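Vergara Bottled Oils: Storage and Handling FAQ
Last updated October 5, 2025

Which products does this page cover?
All Vergara cold-pressed oils in glass: olive, walnut, pumpkin seed and camelina. Oils sold in 3 liter tins have their own sheet, available from the Menau depot on request. The flavored oils we stopped making in August are no longer supported here.

At what temperature should unopened bottles be kept?
Cool room temperature, away from direct heat. Short periods in a warm delivery van do no lasting harm. Long storage above a stove or next to a dishwasher vent will shorten the life of any oil. Walnut and camelina are the most sensitive of the four.

My olive oil has gone cloudy and has white flakes in it. Is it spoiled?
No. The waxes and some of the fats in olive oil turn solid when cold. Stand the bottle at room temperature until the oil clears. Do not use a microwave. Repeated chilling and warming is best avoided, but a single cycle does not affect flavor in a way most people can taste.

Should I refrigerate after opening?
Olive: not needed. Pumpkin seed: optional. Walnut and camelina: yes, with the cap fully closed. If the oil thickens, take it out a little before use.

How do I read the lot code?
The code is on the back label under the volume. The first letter is the press line, G for Gruvholm or B for Brokden. The digits after it are the pressing number. Gruvholm lots start at 400 and Brokden lots start at 4000, so the letter and the number should always agree. If they do not, send us a photo of the label before using the oil.

What does the best-by date mean?
It applies to a sealed bottle stored as described on this page. It is a quality date. Once opened, the date no longer tells you much - smell and taste are better guides. Rancid oil smells of crayons, putty or old nuts.

Does light matter if the glass is dark?
Yes. Dark glass slows the damage but does not stop it. A closed cabinet is better than an open shelf, and an open shelf is better than a windowsill. Clear decanters should be filled with no more than a week's supply and emptied before refilling.

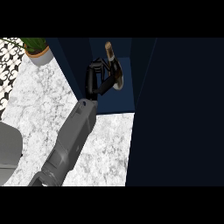
A bottle at a dark cabinet.

Upright or on its side?
Upright. Our caps are lined for standing storage and may seep if left lying down. Oil around the neck should be wiped off with a dry cloth, as a thin film goes rancid much faster than the contents.

Can I reuse the bottle?
Yes, after removing the pourer insert. Wash with hot water and dish soap, rinse twice and let it drain upside down overnight. Water left in the bottle will cloud the next fill. The inserts are not sold separately.

How many bottles are in a trade order?
Trade orders ship by the layer, 55 bottles to a layer. Part layers are not supplied. Mixed layers are possible for olive and pumpkin seed only.

Who do I contact about a damaged or leaking bottle?
Retail customers should write to Chae-won Geum in customer service, with the lot code and the place of purchase. Trade customers should contact Rigoberto Lozano at the Menau depot before returning any stock. Keep the cap - we need it to check the liner.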